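Home office > Desks > Assembly and set-up guides

Reading time: 4 minutes

Section 4. Placing, leveling and first use of the Fener desk

Before you start this section, the desk must be fully assembled as in Section 3, with all the bolts closed by hand but not yet tightened. If you tighten the bolts before leveling, the top can stay a little twisted and the drawer will rub on one side.

You need the hex key from the small bag, a spirit level, a soft cloth and one more person. The desk weighs 40 kg without the drawer.

4.1 Choosing the place

1. Measure the wall where the desk will stand. Leave a free space of 100 mm between the back of the desk and the wall, so the cables can bend without pressure.
2. Check that the floor can carry the load. On a soft carpet, put the four wide pads (part 12) under the feet.
3. Keep the desk away from radiators and stoves. Dry heat opens the joints of the top in the first winter. Customers usually write to us about this in February.
4. Do not place the desk where strong sun falls on only one half of the top. The color of the two halves will become different and this can not be corrected.

CAUTION: Always lift the desk from the lower body, one person on each end. Never lift it by the top. Do not push it over the floor, the feet are not made for sliding and can break out from their sockets.

4.2 Leveling

1. Put the spirit level along the front edge of the top.
2. Turn the feet on the lower side to the left until the bubble is in the middle. One full turn is a small change, so go slowly.
3. Put the spirit level from front to back and repeat.
4. Press with your hand on each corner. If the desk moves, one foot is not touching the floor.
5. Now tighten all the bolts, first the back ones and then the front ones. Stop when you feel resistance.

Note: A new desk settles during the first weeks. Repeat steps 1 to 4 after one month. After this time it is normally not needed again, except if you move the desk to another room. 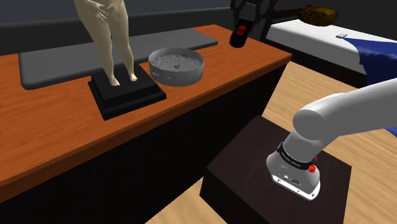
4.3 Fitting the drawer

1. Pull both rails completely out.
2. Hold the drawer straight in front of the opening and set it on the rails. You must hear one click on each side.
3. Close the drawer slowly to the end and open it again. If it stops before the end, take it out with the two gray levers and start again from step 1.

The drawer of the model Fener 694 is wider and has a third rail in the center. For this model, grease the center rail lightly before step 2. Use only the grease from the small bag. Kitchen oil becomes sticky and collects dust.

4.4 First use and daily care

Let the top rest for one full day before you put heavy things on it. The oil from our workshop is dry to the touch at delivery, but it is still hardening inside.

- Put felt under everything with a hard or rough base: lamps, vases, figures, speakers. Stone and plaster scratch the finish very easily when they are turned.
- Lift objects when you clean. Do not pull them.
- Wipe along the grain with a cloth that is almost dry.
- Do not use rubber feet or colored plastic directly on the top. Some of them leave a mark that goes deep into the oil.
- Renew the oil once per year with Rurex Clear or a similar furniture oil. Read the instruction on the can, especially the part about the used cloths, which can catch fire by themselves if they are left folded.

CAUTION: The maximum load of the top is 420 N in the center, spread on a surface not smaller than a book. Do not sit or stand on the desk.

4.5 If something is missing

Compare the parts with the list in Section 2 before you write to us. Please tell us the part number, the model and the number stamped below the drawer. We send small parts without cost during the guarantee.

Last revision of this section: Sunday, August 22, 2010

El Idrissi Furniture, Dovville | Contact | Spare parts | Back to top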